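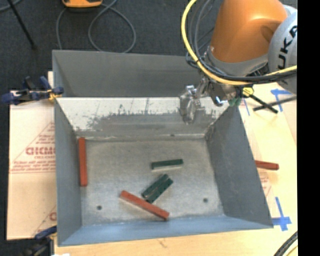 Bars for the stall game, update

Right, quick one before the MacBrayne boat. We have the bars for the August gala game. Red and dark green, as voted. All but one red are in the metal bin for now, and please leave those in there, I'm fed up finding bits of this game under the stage.

How it works, for those who missed the meeting. Red team, green team. Throw from the line, bar has to stay in the bin to count. Bounces out, no score. Touching one of your own colour, double. Jean Lindsay has the full rules on a card and will not be argued with.

Still to do:

Line on the floor. Tape, not chalk, chalk was a mess last time.

Edges of the bars want a rub with sandpaper before the wee ones get hold of them. Murdo Niven has offered, ring him on extension 714 after tea.

Something soft under the bin. It's sheet metal and the din is terrible. Old carpet would do, or a blanket.

Prizes!! We have a tin of shortbread from Mirkden and thats it. Anything unopened and in date, hand in at the hall.

Price is 50p a go, same as before. The stall took 600 pounds last year and the Jorna minibus fund could do with the same again.

Yes the bin is scratched. It's a bin. No it is not getting painted, I've been asked twice now.

Helpers wanted for the afternoon, an hour each is plenty. Names on the sheet by the door pleae, and write clearly.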